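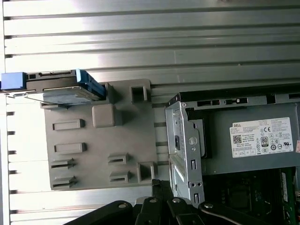

April, bench two, drives job

Second go at the old desktops from the Plinden office. Kettle on at half eight, lid off the first one by nine, and I'm writing this up properly because last time I scribbled it on a packing slip and then binned the packing slip (well done me).

So, these are the ones with the blue plastic caddies, and I've decided I like them! The 2.5-inch drive sits in its carrier, you get hold of the blue bit and the whole thing should come away with no screwdriver. Should. The first two were lovely. The third needed a proper wiggle and I thought I'd snapped the rail, but it had only popped off its peg and went back on with a click.

Note to self: unplug the data lead BEFORE pulling. I keep wanting to do it after, and there's hardly any slack in the cable.

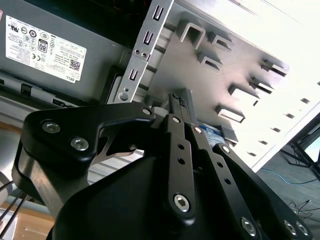
Reaching into the open chassis, side panels at a slant.

Orestis Economou came by before lunch wanting to know if we could do the lot by the end of the month. The Murkinent list has 1,857 machines on it, although the chap on the phone kept saying 2,000, so I'm going by the list. I did 17 this morning with a tea break and one long hunt for a dropped screw. Orestis did the sum on the back of his hand and went away looking thoughtful.

Labels: the Flotix ones peel if the metal's at all dusty, so wipe first. The Kokkinos roll sticks like anything but you'll never get it off again, so that's only for drives going to the shredder. Please don't mix the rolls up, they look the same from the back.

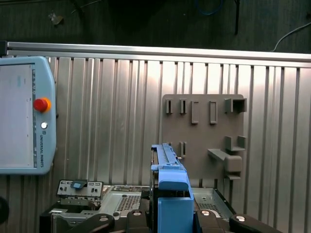

Grey holder board against the ribbed panel, right of centre.

The grey plastic pieces are worth keeping, by the way. I'd been chucking them in with the mixed scrap and then found we were short when somebody wanted a machine put back together. They go in the crate under the window now, flat side down, with the caddies in the tub next to them. The little clips are the weak point, so no stacking them higher than the rim.

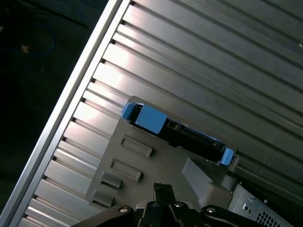
Do the drives need wiping before they go back in a caddy?

Only the ones marked for reuse, and do it on the test machine first so the result gets logged against the serial number. Allow 15 minutes to set up a batch, then leave it running over lunch.

Still to do: more tubs, a decent torch, and find out who's had my small Phillips.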